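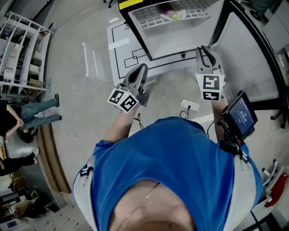
Handgreifer am offenen Schrank, Kopfkamera, Timer am rechten Arm

11. Juli, Vergleich Handgreifer Dronby / Plomach

Aufgabe: Teller vom Gitterrost nehmen, auf der Tischplatte absetzen, zurückstellen. Türöffnen zählt nicht mit. Je Satz 28 Durchgänge, Melahat Türkmen führt Protokoll, Jiahui Lu wertet die Posen aus.

Dronby: 17 Durchgänge ohne Nachgreifen. Schleifenfinger legen sich gut an den Tellerrand, tragen aber unter dem Rost zu stark auf. Markerwürfel unterhalb der Finger, bei steiler Haltung sind zwei Flächen im Kamerabild, das reicht für die Pose. Schwierig wird es, sobald der rechte Würfel unter die Schrankkante kommt. Aussetzer dort bis zu 300 ms, Filter überbrückt das nur bei langsamer Bewegung.

Plomach: Satz abgebrochen, Halter hat Spiel. Gleicher Fehler wie im April.

Kopfkamera: 1.147 Bilder aus dem ersten Satz exportiert, liegen im Ordner Sallum. Belichtung fest einstellen, der weiße Innenraum zieht die Automatik herunter.

Offen:
Kabel am rechten Unterarm kürzer führen
Würfel 2 neu kalibrieren
Plomach mit neuem Halter wiederholen, gleiche Tellerposition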